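The tidying program, nine months in

Posted May 22, 2023

I have worked in housekeeping at the Stostness for most of my working life, the last stretch of it as floor lead. A few readers asked me to write more about the robots after I mentioned them in passing, so this post is only about that.

We have 83 furnished apartments. Most guests are families who stay for weeks at a time while somebody has treatment at the hospital or waits on a house closing. That means we don't strip and reset rooms every day like a hotel. We go in while people are living there, we work around their things, and we leave again. A lot of the job is knowing what to touch.

Management signed with a company called Grorkell last August. The arms went into the laundry first, feeding towels to the folder. I thought the laundry crew would hate it and they mostly didn't. Feeding towels is hard on the shoulders. Fumiko Ishida had done it for years and had a brace for each wrist. She moved over to linen inspection, which pays the same. She told me she misses talking to the person across the table, and there isn't a person across the table now.

Rooms are the second part, and they are slower going. Grorkell tries everything in a simulator before it comes near one of our floors. Once a week two of us sit in the office with Takumi Fukuda, their engineer, and go through what the arm is planning to do on a made-up bed in a made-up bedroom. We say yes or no and why.

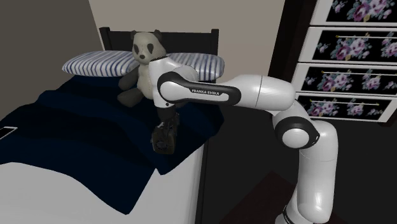
My job in those meetings is the bed, and what belongs on it. When you have cleaned around children for as long as I have, you stop seeing a bed as just sheets and pillows. Takumi's first version of the task treated everything on top of the blanket as clutter to be lifted off and put somewhere else. I said no to that. A panda sitting up against the pillows like that one has been put there, and the child it belongs to will look for it in that spot. You work the blanket around it, or you lift it, do the blanket, and set it back facing the same way. The same goes for anything that looks like a phone or a tablet lying out on the covers, except that one you don't lift at all. Our rule for staff has always been that we don't handle guests' electronics, and I asked for the machine to have the same rule.

He wrote it all down. It took me a while to get used to that. I have trained a lot of people, and with people you say a thing once or twice and then they watch you. With this you have to say every piece of it. How far do you pull a blanket before you are disturbing someone's stuff? I had never put a number on it. We spent most of one meeting on when a blanket counts as straight, and Yoshinori Takeda, who has the fourth floor, disagreed with me the whole way through. He folds the top back and I don't. It had never mattered before.

What has changed for the crew so far:

The meetings count as paid hours. I had to ask for that in writing and it took 4 weeks to get an answer.

Nobody has been let go. Two people left on their own and their positions were not filled. I think it is fair to mention those together.

New hires get a written guide now. It came out of the notes from the simulator meetings, 43 pages of them, and I cut it down to something a person can read on a break. It is better than what we had, which was me.

There is a log. Every task in the laundry gets a time on it, and the people working next to the arms can be read off that log too, even if that isn't what it was set up for. I have raised this with Yoshinori Kinoshita in operations. He said the times for staff would not be used in reviews. I asked for that in writing as well and I am still waiting.

I get asked whether I think it will take over the rooms. I don't know. Straightening a blanket with nobody in the apartment is one thing. Half of our visits have somebody asleep in the next room, or a grandmother who wants to help, or a kid who wants to show you a drawing. We haven't talked about any of that in the meetings yet. It is on the list for summer, under "occupied units."

The next session is on pillows. Takeda and I have already started arguing about which way the stripes should run.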